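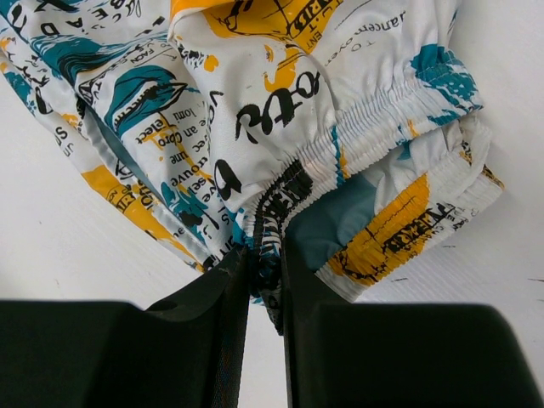
Cost per wear is the only honest way to shop, according to Diễm Đinh, and anyone who still looks at the number on the tag is kidding themselves. She left that under my last post, with a fair amount of other stuff I agreed with, and I've been arguing with it in my head ever since, mostly while doing dishes.

Blog > Clothes and Money > Cost per wear

10 min read

In case you've been spared it, cost per wear goes like this. You take what you paid for a thing, divide by the number of times you wear it, and the smaller the answer the smarter you were. A cheap shirt worn twice is a bad buy. An expensive coat worn for years is a bargain. I have no quarrel with the arithmetic. I can divide. My problem is with when people do the dividing, and who is standing next to them when they do it.

Take the coat. I bought a wool coat from Bridavby for $155, marked down, in the Anddale store. I was not sure about it. It was a little long in the arm and the color was one of those browns that looks green under certain bulbs. The woman helping me said I should think of it per wear. If I wore it all winter, every winter, it would come to pennies. I remember doing the sum right there and feeling very adult about it.

I have worn that coat 23 times. I know because I started a tally on the inside of the closet door, on a piece of masking tape, specifically so I could settle this. That comes out to more than six dollars a wear, and the sleeves are still long. The number I was sold was made out of wears that hadn't happened yet. Of course it was a good number. I could have made it any number I liked.

That's the trick in it, if it's a trick. Before you buy, cost per wear is a guess about your own future behavior, made by the person who wants the coat, in front of a mirror. After you buy it's a fact, but by then you can't use it for anything except feeling bad or pleased with yourself.

The fans will say you should base the guess on your past. Look at what you already own, see how often you wear something similar, and plug that in. Fine. I tried. I had a parka that I wore all the time, so I plugged in the parka. But I wore the parka all the time because it has a hood and I didn't care what happened to it, and I wouldn't treat a wool coat that way, certainly not on the bus. Similar is doing a lot of work in that advice.

There's also everything the sum leaves out. Dry cleaning, for one. My Bridavby coat has been cleaned every spring, and nobody in the store brought up cleaning per wear. Then alterations. I took it to Psarras, the tailor's over by the post office, and was quoted enough for the sleeves that I took it home again. If I'd paid, the number goes up. If I'd paid and then worn the coat more because it fit, the number goes down. I have no idea which of those wins and I don't think anybody else does either. 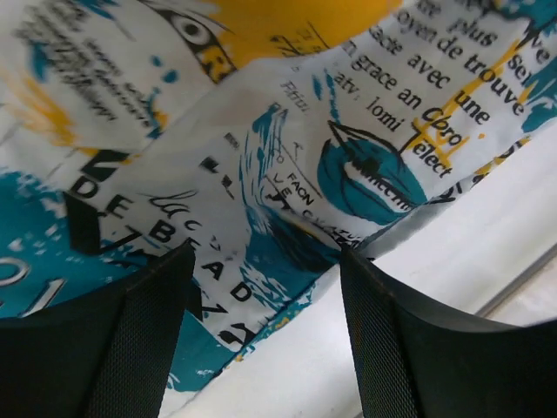

So should you just buy the cheap one? Sometimes, and I'd say more often than the style people admit. My most worn piece of clothing is a gray sweatshirt from a drugstore. It was hanging near the greeting cards. I've had it so long that the cuffs have gone soft and frilly, and I'd guess the cost per wear is now too small to write down. According to the theory I made a brilliant purchase. What I made was a purchase in a drugstore because I was cold.

Nobody writes posts about the drugstore sweatshirt, though. The example is always a trench coat, or boots, or a handbag. I have read a lot of these and I've started to notice that the division only ever runs in one direction. It takes a large price and makes it look small. I can't recall one that took a small price and made it look even smaller, and I suspect that's because there isn't much of a commission on a sweatshirt.

Ciment has it printed on a little card now, next to the register. Buy well, wear often, something along those lines. They sell a plain white T-shirt that costs more than my shoes. I asked how it washed and was told it should be washed as little as possible. I'd like to see that worked into the formula.

To be fair to Diễm (and she did ask me to be), she isn't selling anything. Her point was that the sum made her stop buying party dresses, because she looked back at the ones she had and saw how few outings each had gotten. I believe her. I think that's a good use of it. But look at what she did there - she counted wears that had already happened, and she used the result to not buy something. That's close to the opposite of how it's used in the store.

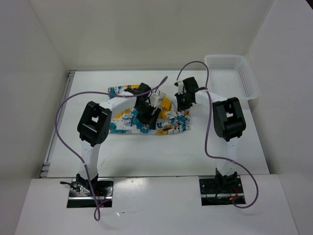
Photo: Orestis Spanos

The other thing that bothers me is what the counting does to the wearing. When I had the masking tape up I caught myself putting the coat on to go get the mail. I put it on for a walk on a day that was too warm for it, and carried it home over my arm, and then stood at the closet wondering if carrying counts. I gave myself the mark. So at least one of my 23 is a bit of a lie, and I was the only person being lied to.

And some things should be allowed to be worn hardly at all. I have a dark suit for funerals. It does terribly per wear, and I'd be glad for it to go on doing terribly. My sister has a sequined jacket she has worn to exactly 2 things, and she talks about both of them constantly. I don't know what you'd divide by there.

What I do now is dull. If I want something I go home without it. If it's gone when I come back, it's gone. I ask what it costs, the whole price, and whether I'd miss that money this month. I check how it washes. I put my arms straight up over my head in the fitting room, which has ruled out more jackets than any formula did. I still get it wrong. I bought a linen shirt last summer that wrinkles if you look at it, and I had gone home and slept on that one for a week.

The coat is still here. I took the tape down in March and I've stopped keeping track. Diễm, if you want it, you're taller than I am and the sleeves might be right. I'd take half what I paid, and you can work out the rest for yourself.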